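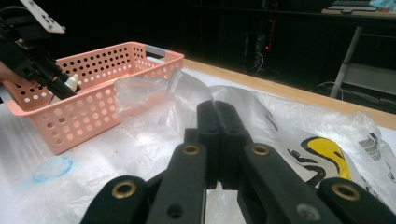
**Furtos em lojas de Limdale: o que os números dizem e o que se quis que dissessem**

Relatório de projeto, unidade curricular de Métodos de Investigação em Criminologia
Por Cillian Horgan | 4 de setembro de 2024
4 comentários

1. Ponto de partida

Em maio, a empresa Raniso anunciou que o seu sistema de alerta tinha "transformado" a segurança do comércio de Limdale. A frase foi repetida na imprensa local e num folheto distribuído aos lojistas, sem que ninguém apresentasse um valor de antes e outro de depois. O projeto nasceu dessa irritação. Queria saber se os furtos em lojas tinham diminuído, se apenas tinham deixado de ser comunicados ou se o sistema servia sobretudo para vender o sistema.

Adianto que não consegui responder à primeira pergunta. Consegui, penso eu, mostrar que a Raniso também não.

2. Dados

A fonte principal foi o Wikik, o registo partilhado em que os comerciantes descrevem ocorrências por palavras suas. Retirei dele 1192 entradas classificadas como furto em estabelecimento. Destas, li na íntegra uma amostra aleatória de 300, que codifiquei numa folha de cálculo com os campos hora, tipo de loja, artigo, modo de ocultação, reação do pessoal e desfecho.

O Wikik tem defeitos conhecidos. Qualquer lojista inscrito pode escrever, não há verificação, e a mesma ocorrência aparece por vezes duas vezes, uma pela mão do gerente e outra pela do empregado. Eliminei os duplicados evidentes antes de sortear a amostra. Os menos evidentes ficaram lá dentro e não tenho maneira de saber quantos são.

Pedi à Raniso os dados em que se baseava o anúncio. Recebi uma apresentação comercial com um gráfico sem eixo vertical. Voltei a pedir e responderam-me que a metodologia era confidencial.

3. O que a amostra mostra

Das 300 entradas lidas, 92 mencionam um saco como meio de ocultação. Quatro terminam com a detenção de alguém. O resto divide-se entre "saiu a correr", "só demos conta no fecho" e um silêncio que pode significar qualquer coisa.

O número das detenções foi o que mais circulou quando apresentei resultados parciais na aula, e foi mal lido. Não significa que a polícia falhe em tudo o que não sejam esses quatro casos. A maioria das entradas nem diz se houve queixa, e um lojista que escreve às onze da noite não volta uma semana depois para atualizar o desfecho.

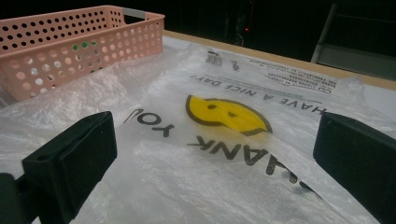
A categoria "saco" deu mais trabalho do que todas as outras juntas. O folheto da Raniso fala em "sacos suspeitos", como se o objeto trouxesse a intenção escrita, e vários lojistas adotaram a expressão nas entradas posteriores a maio. Ora, um saco de plástico branco e meio transparente, estendido em cima de uma mesa como o da fotografia, não distingue quem furta de quem foi às compras. Nas entradas mais antigas escrevia-se apenas "levou num saco". A mudança de vocabulário é visível, a mudança de comportamento dos clientes não. Codifiquei as duas formas na mesma categoria e anotei à parte a palavra usada.

4. O caso do supermercado Ó Súilleabháin

O supermercado Ó Súilleabháin foi citado no anúncio como exemplo de sucesso. Falei com duas pessoas que lá trabalham e que preferiram não ser identificadas. Ambas disseram que o alerta toca muito e que, ao fim de algumas semanas, o pessoal da caixa deixou de levantar a cabeça. Uma acrescentou que se deixou de preencher o Wikik porque "o sistema já regista".

Se isto for verdade, a descida das entradas daquela loja explica-se sem um único furto a menos. Duas conversas valem o que valem, e não as apresento como prova. Chegam, contudo, para que a explicação oficial não seja aceite sem perguntas.

5. Limitações

A codificação foi feita só por mim. A orientadora reviu uma parte e discordámos em vários casos de "reação do pessoal", campo que acabei por não usar na análise. Não tive acesso às queixas formais. Também não há um grupo de comparação decente: as lojas sem o sistema são quase todas mais pequenas, fecham mais cedo e vendem outras coisas.

É possível que o sistema funcione. Nada do que recolhi o exclui. O que falta é alguém que o meça sem ter um contrato a renovar, e para isso seria preciso que a Raniso entregasse os registos de alerta em bruto, com data, hora e loja.

6. Trabalho seguinte

Gostaria de repetir a leitura com um segundo codificador e de cruzar a amostra com as queixas formais. O pedido de acesso foi enviado e continua sem resposta. A folha de cálculo, sem nomes de lojas nem de pessoas, pode ser consultada na secretaria do departamento.

Trabalhos relacionados
- Testemunhas e memória: revisão de literatura
- Iluminação pública e sensação de insegurança em Limdale
- Como se escreve um comunicado policial
- Furto de bicicletas: por que razão tão poucas são reclamadas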